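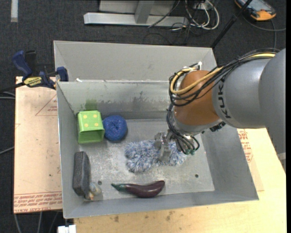 Shops and small factories in Harwood will soon be able to have their old metal bins repaired in town, after the council agreed to let the repair company Fleris use the former bus depot on the east side. Until now most of these bins went to scrap when they began to look bad, although the metal was often still strong. A gray sheet-metal bin with pale scratches over the whole floor and dark scuffed patches on the back wall is a normal thing to find in any place where goods are moved, and marks of this kind do not mean that its life is over. The company says that many owners judge a bin by its surface, and that this is the most expensive mistake they make.

Shared 21 times

The decision was published on 02/02/2021, together with the conditions for the site. Fleris may work there in the daytime only, and grinding must be done indoors with the doors closed. People who live near the depot had asked for this in October, when the plan was first shown to the public. They were worried about noise and about trucks using the narrow road behind the school. The trucks will now enter from the main road, where a new gate is being built.

Fleris already has a workshop in Lorby, and it has repaired 2,000 metal bins and containers there. The work is simple to explain but takes patience. First the bin is washed and dried, and old paint is removed where it is loose. Then a worker looks for cracks along the folds and in the corners, which are the parts that carry most of the weight. Bent edges are pushed back into shape, and weak corners get a new piece of metal welded on the outside. Small holes are closed if the customer wants this. Some customers prefer to keep them, for example in bins that stand outside and need to lose rain water.

Not every bin can be saved. If rust has gone through the bottom in many places, the company sends it to scrap and pays the owner the value of the metal. The same is true for bins that have been repaired badly before, with thick welds that make the sheet hard and easy to break. In Lorby this happens often with bins from farms, the company says, and less with bins from indoor use.

The price was one of the main questions at the council meeting. A new bin of middle size costs about 600 dollars in the region, with delivery. Fleris did not want to give a fixed price for a repair, as the work depends on the damage, but it promised that no customer will pay more than half the cost of a new one. If the repair is going to be more expensive than this, the owner will get a call before the work begins and can decide to take the bin home again – without a fee.

Gyamfi, the wholesale company that supplies many food shops in Harwood, is expected to be the first large customer. It has kept a pile of damaged bins behind its warehouse for a long time, and it says that it was waiting for a solution closer than Lorby. Bringing them there was possible, but the trip made the repair too expensive for bins of small value. Gyamfi also wants to put its own mark on the bins after repair, so that they come back from the shops more often. Lost bins are a bigger cost for the company than broken ones.

Smaller owners can use the service too. Fleris will take single bins at the gate on certain mornings, and the council will print the times in its spring leaflet. Private persons may bring metal boxes, feeding troughs and tool chests if they are empty and clean. Bins that have held chemicals or paint will be refused, also when they have been washed.

There will be 3 jobs at the depot in the beginning, all of them for people who can weld or want to learn it. The technical school has asked if its students may spend part of their training there. The company answered that it is open to this, but it first wants to have the workshop running and the ventilation tested. The council owns the building and will pay for a new roof above the old washing hall; Fleris pays for everything else inside.

An opening date is not decided yet. The gate must be finished first, and the electric supply in the depot is too weak for the welding machines and has to be replaced. Owners who want to be told when the workshop opens can leave their address at the front desk of the town hall.

Local news > Harwood > Business

4 comments

We use cookies to remember your settings and to count visits. By reading on, you accept this.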